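Comparing two grippers on a chest of drawers: workshop tips

July

Before you spend money on a gripper for a household arm, try it on drawers in simulation. A drawer front shows up most faults early: a poor approach angle, fingers too thick for the handle, a controller that overshoots. The notes below come from setting up the Plikanton and Lakine finger sets on the same two-armed body, with a small chest as the target and the arms parked open in front of it.

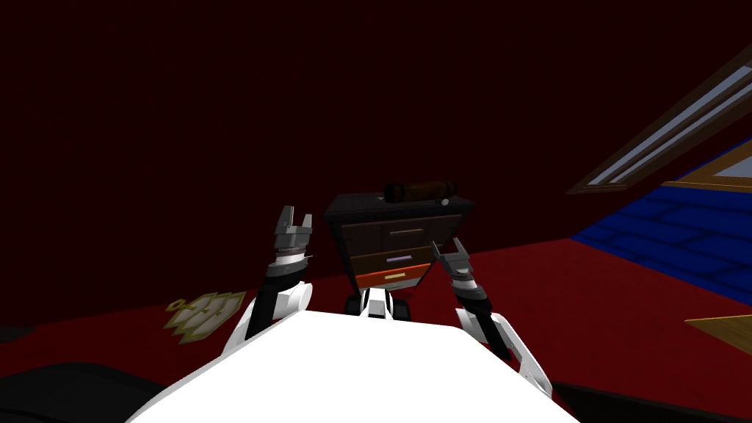

By the Hivedholm bench editor
Simulation and small automation

Start from a parked pose and save it. Both arms go up in front of the torso, fingers open, nothing in contact. Every trial begins there. If you begin from wherever the last run ended, you are comparing starting points as well as grippers, and the log is worthless.

Keep drawer fronts in different colours. With a brown front and an orange one in the same stack, you can tell from a small preview which drawer the planner has chosen. Handles should differ too. Pale handles on dark fronts are easy for the camera; a thin handle close to the colour of its drawer is the harder test and should be left in.

Leave an object on top of the chest. A dark cylinder lying on a dark top is a fair check of the depth settings — if the planner treats the top as bare, it will sooner or later route a wrist through it.

Check the view from the head camera before tuning anything. The robot's own torso takes up much of the lower picture, and the lowest drawer is the first thing to suffer. Raise the camera in small steps and look again after each one.
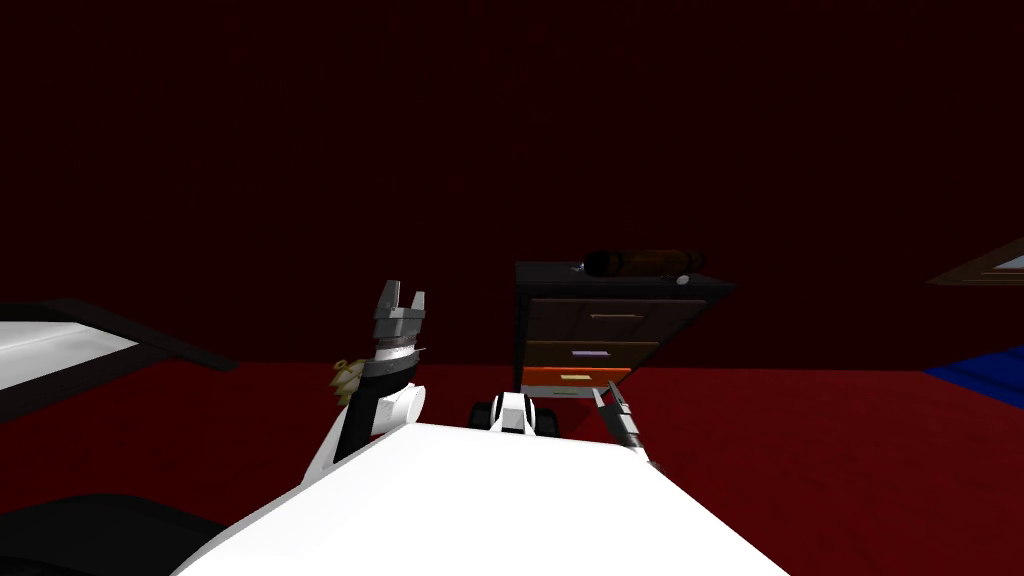
Setting up the controller

Use one controller for both finger sets. We ran the Demissie controller at its default gains, 747 trials with the Plikanton fingers and 557 with the Lakine. The counts differ because a licence ran out on the Wednesday. Compare rates, never totals.

Set the opening width by hand for each handle. Automatic width is convenient but opens too far on thin handles, and the outer finger then catches the drawer above. We settled on 89 per cent of full travel and left it there.

Slow the last part of the approach. Full speed is fine across open floor, but the final stretch towards the handle wants a separate, lower limit. Set it per arm. The two arms seldom stop at the same height, and a limit copied from left to right tends to be wrong.
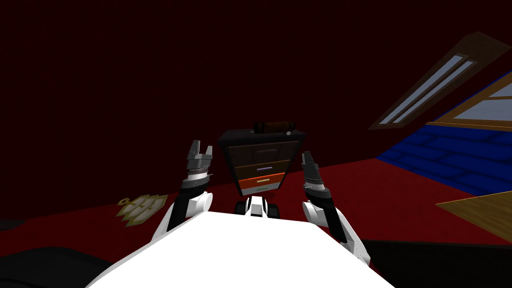

Log the wrist angle at first contact as well as the result. A pull that succeeds at a bad angle will fail once the drawer is given more friction. In our logs the Lakine set was the more tolerant of a skewed wrist, while the Plikanton was quicker to close. For light drawers either will do. For stiff ones, raise the friction setting first and repeat the whole batch before choosing.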